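Minutes of the November programming meeting, as typed up by me from my own notes (I lost the pen halfway through and finished in eyeliner, so bear with the second half). We got going a little after 7, once the people who'd gone out for coffee came back with coffee.

The minutes from last time were approved with one fix. I had written that the group "loved" the baking pilot, and three of you wanted it on record that you'd said "liked." Liked it is.
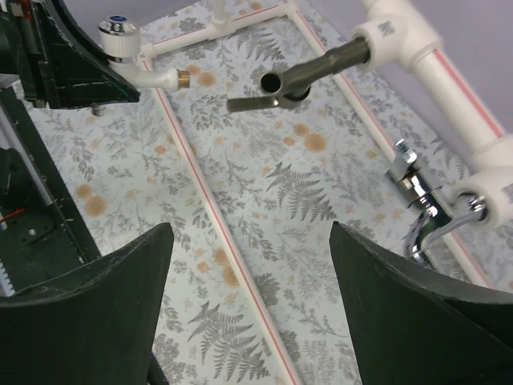 Gronow Community Television, Programming Group

1. The fall schedule
We went through the schedule night by night and it took forever, but I do think it's a better schedule now! The quiz show stays at 8. The local history hour moves to the afternoon, where its audience already is, judging by the calls we get when it runs late. The big argument was over the movie slot. I wanted to keep it, a couple of people wanted to chop it into two half-hour shows, and we ended up voting. The movie slot survives until spring, and then we look at it again. I'm not going to pretend I wasn't pleased.

2. Cultness
This was the long one. For anyone who missed the last meeting, Cultness is the six-part mockumentary about a wellness retreat that slowly becomes a cult without any of the members noticing, and Vasylenko Pictures has offered it to us for a first run before it goes anywhere else. We'd all been sent the first two episodes. I watched mine twice. The scene with the chanting and the parking dispute made me laugh so hard I had to back it up and start over, and I said so, probably more than once.

Not everybody was with me. The main complaints were that episode one takes too long to get to the retreat and that the narrator explains the jokes. Somebody called it "a sketch wearing a long coat" and I've written that down because I wish I'd said it. There was also a fair point about language - we'd have to run it at 10 or later, or ask for a cleaner cut, and a cleaner cut of episode two would be mostly the opening credits.

We had our test-audience forms back too. We handed out 110 and got 67 filled in, and most of those wanted to see episode three. A few people used the comments box to ask when the gardening show is coming back. (It's coming back in the spring. Please tell your neighbors.)

Agreed: we say yes to Cultness in the late slot, all six episodes, and I'll ask Vasylenko whether the narrator can be dialed down. 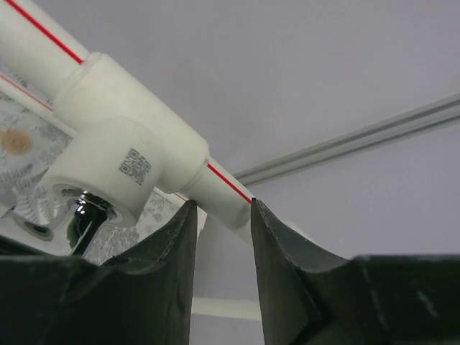

White tee fitting with its branch open, and the red-striped pipe running into it.

3. Fustar
Fustar, the streaming outfit, wrote to ask if we'd let them carry our older shows. They'd take up to 8 to begin with. Everyone liked the idea of the old puppet series finding new kids to scare. What we didn't like was the part of the letter that says they can trim episodes "for pace." The puppet series has no pace, and I'd hate to see what's left after somebody goes looking for it.

Agreed: we write back, friendly but firm, and say yes to a trial if the shows run whole. I offered to draft it and then someone else offered to take the sarcasm out.

4. Reality pitches
We had a pile of these and read them out loud. The one about amateur locksmiths got a maybe. The one where couples swap garages for a week got a surprisingly warm maybe. The dating show set entirely in a car wash got a no, then a lot of talk about how you'd light it, then another no.

5. Anything else
The closing credits on the quiz show are still too fast to read. I'll pass that on again.
Could whoever borrowed the box of episode tapes from the shelf please put them back in order.
Snacks next time: chips and something that isn't chips.

We wrapped up at 9:20. The next meeting is in the same room, same time, and please watch Cultness episode three before you come.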